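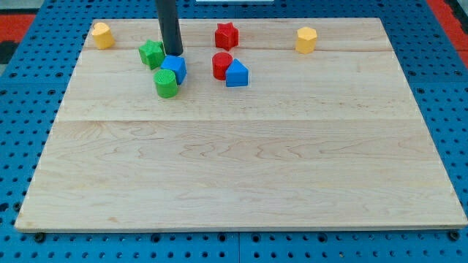 Figure 3. Wooden board with small colored blocks on a blue perforated table surface.

4.2 Accuracy of pre-release reports

The second part of the study considers how closely early reports about a new phone matched the product that later went on sale. The Tapley handset was chosen because its maker, Grornton, confirmed very little before launch, while coverage of the device began months earlier. We collected 581 posts from technology news sites and user forums. Each post was read by two coders, who marked every claim about the screen, battery, camera, memory, price and release date. Where the coders disagreed, a third reader made the final decision.

Claims about the screen and memory were the most reliable. Both could be checked against entries in public benchmark lists, and many posts cited these lists directly. Price claims were much weaker. Only 22 posts gave a figure that matched the launch price in any market, and several of those repeated one another word for word. Release dates shifted often: a single forum thread on Gomamov moved the expected date four times in February alone.

Leaked press pictures had a strong effect on the volume of coverage. Nearly 40 percent of the posts in the sample were published within two days of the first such picture. Most added no new claim — they repeated the earlier list of features and attached the picture as support, even where it showed nothing relevant to those features. Posts of this type were kept in the sample but counted separately in the error rates reported below.

A smaller check was made with the Trunell, a lower-priced phone from the same maker. Coverage was thin, and the results should be read with care. Claims about its battery were more often wrong than for the Tapley, possibly because two versions of the phone were sold in different regions and early posts did not separate them. All posts were saved as text at the time of collection, which closed in March 2023, and later edits by the sites were not tracked.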